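Nastley Sprint

The Nastley Sprint is a two-door sports coupe built in small numbers by the Nastley Motor Works, first as a bare-bones club racer and later as a road car with a heater, a radio and proper door glass. Total production came to 2,784 cars across three series, and a surprising share of them are still on the road. The Sprint is loved for its light weight, its rev-happy six-cylinder engine and a gearbox that many owners will happily tell you is the best part of the whole car.

Background

Nastley began as a repair shop for delivery vans and moved into building its own vehicles almost by accident, after a customer asked for a lightweight body on a wrecked sedan chassis. The result drew so many curious visitors that the shop built three more. By the time the Sprint was drawn up, the company had its own small foundry, a paint shop and a test loop that ran behind the main building and out through a neighbor's orchard.

The goal for the new car was simple: it had to be quick enough to win its class on a Saturday-style club day and tame enough to drive home afterward. The chief engineer's early notes set a weight limit for the body shell and say almost nothing about comfort. Later notes, written once dealers had driven the prototypes, say a great deal about comfort, mostly in the form of complaints about heat coming through the firewall.

Design

The Sprint uses a steel floor with welded box sections along the sills, and the outer panels are steel except for the hood and trunk lid, which are aluminum on the first two series. The long hood and short, rounded tail give the car a wonderful stance from almost any angle. The headlights sit behind fixed clear covers on Series 1 cars. These fogged up badly in damp weather and were dropped for Series 2, though plenty of owners of later cars have since added them back for looks.

Inside, the dashboard is a flat metal panel with the tachometer directly ahead of the driver and the speedometer off to the right, where a passenger can read it more easily than the person at the wheel. Seats are thinly padded buckets. The spare tire stands upright behind them on the earliest cars, and was moved under the trunk floor once the fuel tank had been reshaped to make room.

Engine and transmission

All Sprints have an inline six with a single overhead camshaft and an iron block. Series 1 cars breathe through three sidedraft carburetors, and the sound they make at full throttle is a huge part of the car's appeal. Series 2 kept the same layout with milder cam timing, and Series 3 switched to mechanical fuel injection, which improved cold starting and made the car noticeably smoother in traffic.

The four-speed manual was made in-house. It has a short, precise throw and a reverse gate that needs a firm push down and to the left. A five-speed became optional during Series 2 and standard on Series 3. First gear is tall on the five-speed, so the older box remains the favorite for hill climbs.

Brakes are discs in front and drums in back on Series 1 and Series 2, with discs all around on Series 3. The front suspension uses unequal-length wishbones and coil springs. At the rear there is a live axle, well located by trailing arms and a side-to-side link, and the car will hang on beautifully through a long, fast bend before the tail begins to move.

Production history

Series 1 was the purest version and the rarest, with 500 cars built. Most were painted in one of four colors: signal red, cream, dark green or a pale metallic blue called Lagoon. Buyers could order the car with no bumpers, no carpet and no sound deadening, and a fair number did.

Series 2 brought roll-up windows, a larger rear window and a revised cooling system with a second fan. This was the version that sold in real volume. It was also the first to be offered through outside dealers, among them Vuvlow Imports, which took a whole batch in cream and repainted several of them before sale. That has caused plenty of head-scratching among restorers who scrape down to bare metal and find a color that doesn't match the data plate.

Series 3 arrived with fuel injection, thicker seats and an optional sunroof. It was the heaviest of the three, and purists grumbled, but it is easily the nicest to live with day to day. The final car left the line in April and was kept by the works for a time before being sold to an employee.

The Flema cars

The best-known variant is the Sprint Flema, named for the hill climb course where the works team did much of its testing. Only 21 were made. They had wider wheels, flared fenders formed by hand, a limited-slip differential, a larger fuel tank and a higher-compression version of the carbureted engine. The flares differ slightly from car to car, and comparing them side by side is great fun at any gathering where two or more turn up.

Flema cars are identified by a separate number stamped on the right front inner fender. Since the standard shell can be converted fairly easily, there are more cars wearing Flema badges today than the factory ever built, and serious buyers look closely at the stamping, the fuel tank mounts and the shape of the wheel arches from underneath.

Competition

The Sprint did its best work in hill climbs and short-circuit racing. Usa Khunthong drove a cream Series 1 to 47 class wins, a run that is still the record for the model, and went on to help the works sort out the rear suspension for the Flema. Many of Khunthong's setup notes survive, and they are still a terrific starting point for anyone preparing one of these cars: soft springs in front, a little extra toe-in at low speed courses, and tire pressures checked again after every run.

Endurance racing was less kind. The early oil pan had no baffles, and long left-hand corners could uncover the pickup. A baffled pan was fitted partway through Series 2 and is one of the most common upgrades on older cars.
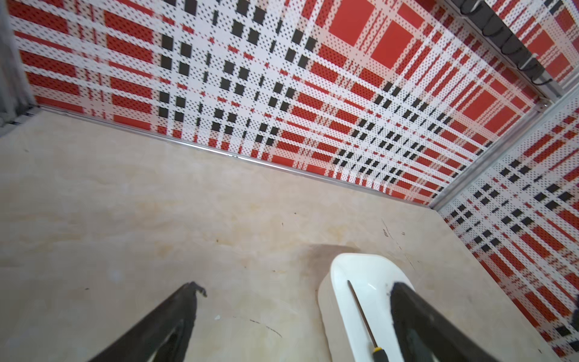

Parts supply for the competition cars was always tight, and the teams that did well tended to be those that carried a spare differential and two sets of carburetor jets. The Sitthichai workshop, which prepared several private entries, cast its own intake manifolds with slightly larger runners. Original Sitthichai manifolds have a raised S near the center mounting bolt and are eagerly hunted at swap meets.

Survivors and restoration

Rust is the main enemy. The sills, the battery tray, the lower front fenders and the rear spring mounts all trap water, and the box sections can look perfect from outside while being badly thinned within. Aluminum hoods tend to crack near the hinges. Replacement panels in steel are available and fit well, though they add weight right where the car doesn't want it.

Mechanically the Sprint is tough and a real pleasure to work on. The engine comes out from above with the radiator and hood removed, and nearly every fastener can be reached with ordinary hand tools. Valve adjustment is by threaded screws and locknuts. The injection pump on Series 3 cars is the one part best left to a specialist, as wear inside it can upset the mixture across the whole rev range.

Correct interior trim is harder to find than engine parts. Series 1 door cards, the ribbed floor mats and the thin-rimmed steering wheel are all scarce, and a complete set can hold up a restoration for years. Reproduction mats are sold with a slightly finer rib than the originals.

See also

Nastley Tourer
Sprint Flema chassis register
Sitthichai intake manifold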